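The Name Comes Off

Sylvie Caron had the new logo on her phone before the meeting even started. Just the fox. No word under it. For 108 years it had said Girard under the fox, on every passbook, every card, every branch door from Clultville to Brastwood, and now it was a fox, looking left.

"Looks like a shampoo," said Samran Ongart.

"It's clean."

"Shampoo is clean."

She laughed, shouldn't have. The agency people were already in the room, four of them, laptops open, somebody passing around little pastries. Irkirier had charged the bank more than her whole department cost in a year. They had a slide that said RECOGNITION. They'd shown the bare fox to 906 customers and nearly 200 of them had known it right off.

"And the rest?" Samran asked.

"The rest is opportunity," said the man from Irkirier.

Silence. A pastry went by.
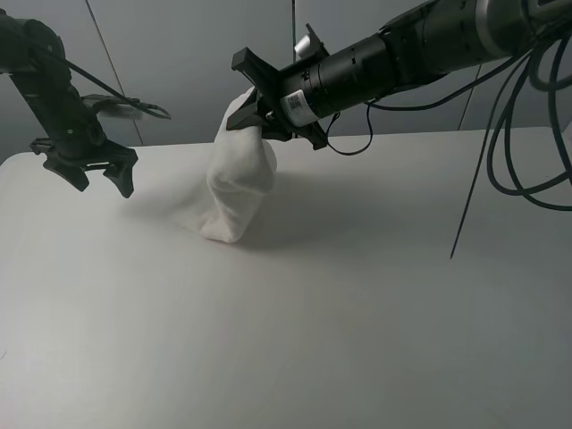

Sylvie looked out at the parking lot. She was thinking of her first summer, August, the Brastwood branch, teller window two. An old woman came in each morning to have her book stamped even when there wasn't anything to stamp. She'd run her thumb over the gold letters while she waited. G, I, R. Like reading braille. What would she rub now, an ear?

"Ms. Caron? You're on board?"

Eighteen people on the call, plus the room. All those little squares. She'd written the memo in favor herself, back in the spring, when it was only an idea and there was a promotion going.

"I have a question about the doors," she said.

"The doors."

"The letters are cut into the stone. At Clultville. They're not a sign, you can't unscrew them."

The man from Irkirier scrolled. Scrolled back. Whispered to the woman next to him, who whispered somthing to the next one down.

"We could fill them," he said finally. "There's a kind of putty."

Samran put down his coffee. Looked at her. She was allready closing the phone, fox and all, and reaching for her coat.

"I want to see it first," she said. "I'll drive. Who's coming?"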